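Ticket 415: Rover pulls left on open dirt, Clodard drive board blamed

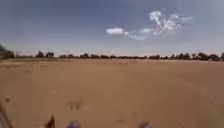
Opened by Danica Mujić | Brurkville shared workshop | Status: open | Replies: 2

Front camera view from the paddock attached. Flat sandy ground, no kerbs, trees a long way off, so I don't buy "it's steering around something". There are faint curving lines in the dirt to the right, but I can't say what left them and I'm not counting them as evidence.

Symptom: told to hold a straight heading at 85 per cent throttle, it drifts left. On the workshop concrete it tracks fine.

Tried so far:
Swapped left and right motor leads at the board. Still left.
Reflashed Jamlow to the stock build. Still left, and I lost my tuning values.
Tyre pressures matched. Made no difference that I could measure.

Rainer reckons the heading filter needs recalibrating. Maybe. The wiki says that about every fault going, including the flat battery in July.

Reply 1, Rainer
Did you calibrate outdoors? The steel benches in there will throw the compass out.

Reply 2, Danica
No, indoors. Fair point, but then why is it straight on the concrete? I'll redo it at the paddock on Saturday with the compass turned off for one run of 100 metres. If it still drifts I'm pulling the left gearbox, and I'd like the Clodard warranty form found before then.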